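# Black fabric bags on open shelving – how do you keep track of what's in them?

**Reshma Magagula**

Hello all, first time posting though I've been reading for ages. I've taken on looking after the shared workshop in Lullstead and I'm after some advice on storage, because we've got ourselves into a muddle.

We have a tall white shelving unit against a bit of brick wall, and it holds pretty much everything that hasn't got a home elsewhere. Bags on the upper shelves, bins below. The bags are black fabric ones and they all look the same. People hang one up, forget which it was, and then take down bag after bag looking for the one with the tape measures in it (I did this myself last week and ended up sitting on the floor with the lot round me).

The bins are a bit better but the white ones don't let you see in either. The only thing anyone can ever find is whatever is in the see-through bin, so naturally everybody puts their stuff in the see-through bin and now the lid won't go on.
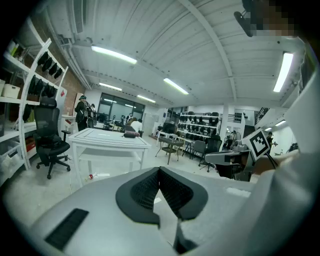
I did try paper luggage labels on string. They lasted until about the second time each bag was used, then the string got tangled round the next bag along and somebody snipped the lot off. Masking tape doesn't stick to the fabric at all. One of our members suggested a list on the wall, and I typed one up, but it was out of date by the time I'd found the drawing pins.

The other half of my problem is the chairs. We have spare black ones kept on a rack on the other side of the room, which works fine, but there's always an office chair parked right in front of the shelves as well. It rolls back there every time I move it, I swear. You have to shove it aside to reach the lower bins and then it ends up in the walkway by the big table. I'd like to find it a proper place but people do want somewhere to sit down.

So, what I'd love to know:

- What sort of label stays put on a fabric bag that gets handled every day?
- Is it worth hanging bags at all, or should I give up and buy more bins?
- Where would you put the chair?

We have a small budget, and I mean small. I've been told I can spend 121 pounds before July and then that's me until next year. I looked at a set of drawers from Flurkari and they were lovely but they wanted 900 for the run we'd need, so that's that. Any help gratefully received!

---

**Bożena Żak**

Hi Reshma, I could have written this post. I ran the kit room for a walking group for years and everything we owned was in black bags, bought in one go because they were cheap.

Keep the bags. Hanging is good, it uses height you'd otherwise waste and the bags go flat when they're empty. Your trouble is the labels, and that can be sorted for very little.

What worked for us was plastic key tags, the sort with a little window and a paper insert, fixed on with a small cable tie. Don't use string or ribbon. Pull the tie up snug to the base of the handle so the tag can't swing about, and trim the end off properly or it'll scratch somebody. Put the tag on the same side of each bag and hang them all with that side facing out. It sounds fussy but once people see a neat row of tags they do copy it.

Write what the bag is FOR and leave off the full contents. We started with things like "torches, spare batteries, whistle, map case" and it was wrong within days. "Night walks" stayed right for years. If you want a proper contents list, put it on a card inside the bag, where the person packing up can check against it.

Use a big thick pen. Big letters! You need to be able to read the top ones from the floor.

For the bins I'd use a different colour of label, one colour per shelf, and put the same colour on the shelf edge. Then a bin with a green label on a yellow shelf looks wrong even to someone who's never been in before. Coloured electrical tape does nicely on plastic shelf edges and metal ones, and comes off again without much mess if you change your mind (you will change your mind).

Your overflowing see-through bin is people telling you they want to see things. I'd empty it out on the table one quiet evening and sort it. When we did ours, half of it belonged in bags we already had, and there was a whole layer at the bottom which turned out to be dead pens. Then make that one the "don't know where this goes" bin and clear it every month. You need one of those or the muddle just moves.

On the chair, I haven't a clue I'm afraid. Ours were all folding.

---

**Bevan Tipoki**

get rid of the chair

more seriously, if it keeps rolling to the same spot your floor might not be level. we had that. swap the castors for the plain feet you can get to replace them, they push into the same sockets on a lot of chairs but do check the stem size before you order. then it stays where you put it

wouldn't bother with labels, just get different coloured bags

---

**Ermira Golob**

I'd agree with nearly all of what Bożena said, and I'd add a few bits from our toy library, where we had about the same set-up only with a lot more jigsaws.

Different coloured bags are nice if you're starting from nothing, but Reshma's already got hers and you run out of colours quickly. Also, everyone remembers the red one and not a single person can tell you what's in the navy one.

If you have anyone who sews, ask them to put a short loop of bright webbing on each handle. A tag clips to that and you can swap it over when the bag changes use. My friend Usman did all ours on his mum's machine in an afternoon and they've never come off. Iron-on labels I'd avoid. Some bag fabrics don't like heat, and I melted a neat iron-shaped hole in one finding that out.

Heavy things should come down off the hooks. Anything you wouldn't happily lift over your head wants to be in a bin on a low shelf, and the light, bulky stuff can live at the top.

For the chair, try a square of tape on the floor at the end of the big table, on the side where people work. It looks a bit silly for a week, then it becomes where the chair goes.

---

**Reshma Magagula**

Thank you all so much, this is brilliant. I've ordered the key tags and some ties, which leaves plenty in the pot, and Caren has offered to do the webbing loops if the tags on their own don't hold. Bevan, I put a marble down by the shelves and it did wander off, so you may well be right about the floor – I'll measure the chair stems tomorrow.

I'm starting on the see-through bin tonight. Wish me luck.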